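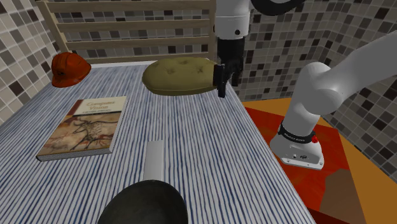
A reply to yesterday's post asked why I keep going on about Cleltia when they only ever made one LP and a split tape. Fair enough. A few posts on it, then.

They came out of Donddale and practised above a tyre shop. The first tape was recorded in October 2000 and dubbed at home in a run of 155. I have number 30. The hiss is louder than the bass.

Side one is fast and fairly ordinary. Side two is why people still pay for it. The guitar drops out for most of "Polen" and the drummer just carries on, slightly too slow, with the vocals right up against the mic.

The LP, Camenzind, was cleaner and I didn't like it for years. I do now. Try the last three songs first and leave the single until the end.

Saw them twice. The first set was 20 minutes and the PA went in the middle of it. The second was longer and worse, mainly down to a borrowed bass amp that kept humming.

The reissue has both records on one disc. The mastering is fine. They've left off the hidden track, which I'd have kept, and the lyrics are printed so small I gave up on them.

If anyone has the flyer from the Donddale all-dayer, I'd like a scan. Mine went in a house move.

Posted June 19, 2026 by tapehiss_north

Recent posts
Split tapes worth finding
Sleeve repairs with ordinary glue
Donddale gig listings, a partial archive
Why the second pressing sounds thin

Contact | Copyright tapehiss_north | Back to top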